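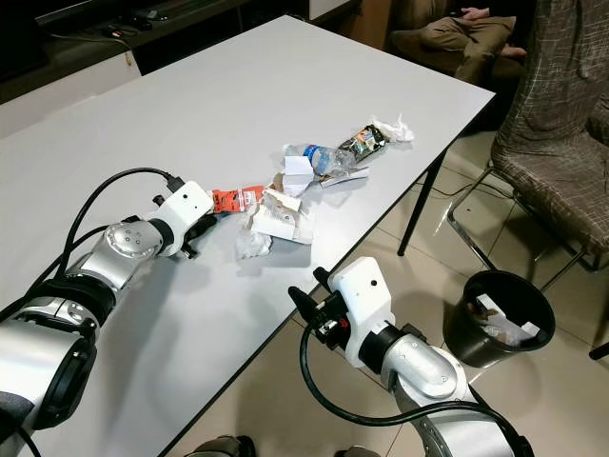 An orange snack wrapper among the trash on a white table

Email lists and unsubscribing: your questions

I unsubscribed from Provent's newsletter. Why did I still get one more?
Sorry about that! Our mailings are lined up a little ahead of time, so one may already be on its way when you click the link. If a second one turns up, do write to Heather Moffat and she'll take you off by hand.

Does unsubscribing delete my details?
Not quite. We keep your email address (and only that) on a short "do not contact" list, so that you don't get added again by accident the next time we bring in a new batch of names.

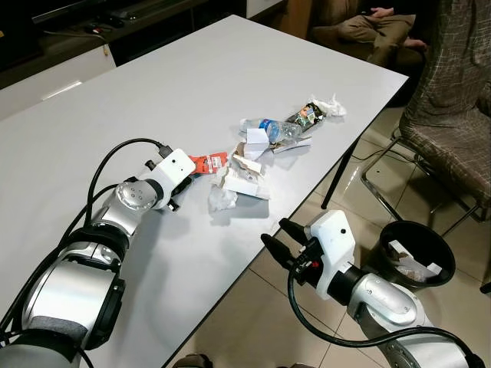 That list is checked before every single mailing – it had 951 addresses on it when we last tidied up in May – and it is never used for anything else.

Do you share my address with other companies?
No, we don't. If you said yes to hearing from Herberg as well, they hold their own list and you'll need to tell them separately, I'm afraid.

Can I get fewer emails instead of none?
Of course! Choose "monthly only" at the foot of any email and we'll happily slow down.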